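How a Movie Gets Its Subtitles

Movies are made all over the world, in hundreds of languages. If you only watched the ones made in your own language, you would miss most of them. Subtitles are the lines of text at the bottom of the screen that tell you what people are saying.

Somebody has to write those lines. The person who does it is called a subtitler.

Starting with a list

A subtitler first gets a copy of the movie and a dialogue list. The dialogue list has every word the actors speak, in order, with the name of the character who says it. It also has notes. If a character makes a joke that only people in one town would understand, the note explains the joke.

Kohei Hirano writes English subtitles for Japanese movies. One of them was Kinoshita, a quiet movie about a girl who spends September with her grandfather while he packs up his house. He watched it all the way through before he wrote a single word.

"I want to know how it ends," he says. "A small word in the first scene might matter in the last one."

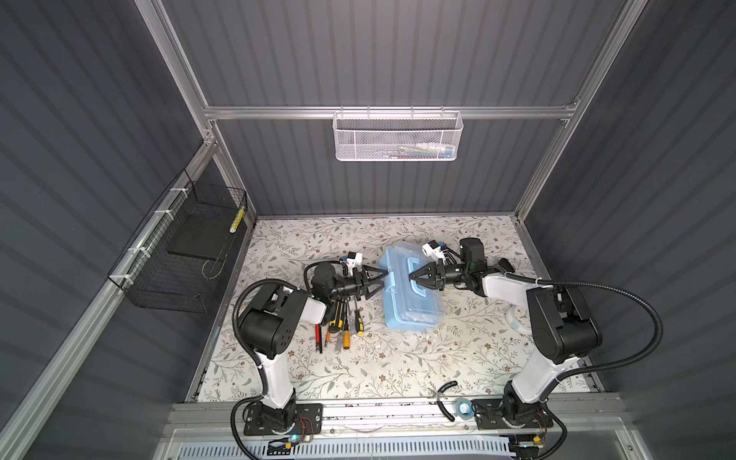
A light blue box with a carrying handle, held between two robot arms.

Why subtitles are short

People talk faster than most of us can read. If every word went on the screen, you would spend the whole movie reading and never look at the actors' faces. So subtitles are cut down.

There are rules for this. A subtitle has 2 lines at most. Many subtitlers keep each line to 42 letters or fewer, and they count the spaces too. The text stays up long enough for you to read it, and then it goes away. Movies for children often leave the words up a little longer.

Say a character tells her brother, "Well, I suppose if you really want to come along with us then you had better go and get your coat." The subtitle might be, "If you're coming, get your coat." The meaning is still there. It just takes less time to read.

Names are usually kept. So are words the character says again and again, because you will start to hear them for yourself. 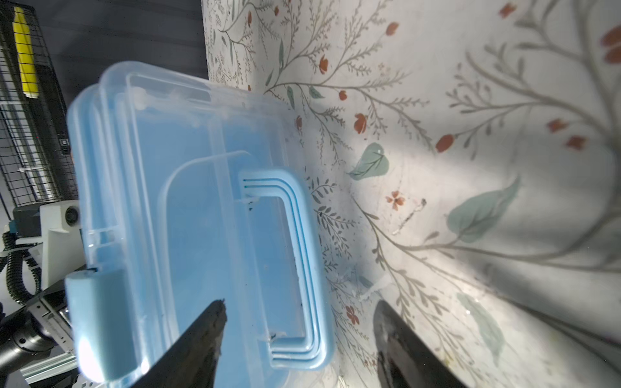
Getting the timing right

Each subtitle has an "in" time and an "out" time. The in time is when the words appear, which should be when the actor starts to speak. If they come too early, they can spoil a surprise. Imagine reading "It was me!" before the character has opened her mouth.

Subtitlers also watch for cuts. A cut is where the movie jumps from one shot to the next. When a subtitle hangs on over a cut, your eyes may go back and read it again, even though it hasn't changed. It is better to take it off just before.

Jokes, songs and rhymes

These are the hard parts. A joke that plays with the sound of a word nearly always stops working in another language, so the subtitler has to find a different joke that fits the same spot.

Gertraud Hollenstein works from German into English. In the family movie Brostenside there is a song about a goat, and every line rhymes. It took her 4 days — longer than the next 61 subtitles put together. She sang her version out loud at her desk to check that it fit the tune.

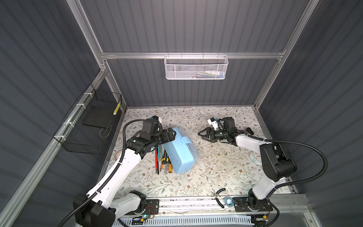 Subtitles for people who can't hear the sound

Some subtitles are in the same language as the movie. They are made for people who are deaf or hard of hearing, and they are often called captions. They tell you about sounds as well as speech: [door slams], [dog barking far away], [music stops].

Try it yourself

Pick a short scene from a movie you know well. Write down what the characters say, then cut each speech down until it fits on 2 lines. Ask a friend to watch the scene with the sound off while you hold up your lines on cards. If your friend can follow the story, your subtitles are doing their job.

Words to know

Dialogue: the words spoken by characters in a movie.
Cut: the jump from one shot to the next.
Dubbing: replacing the actors' voices with new voices in another language.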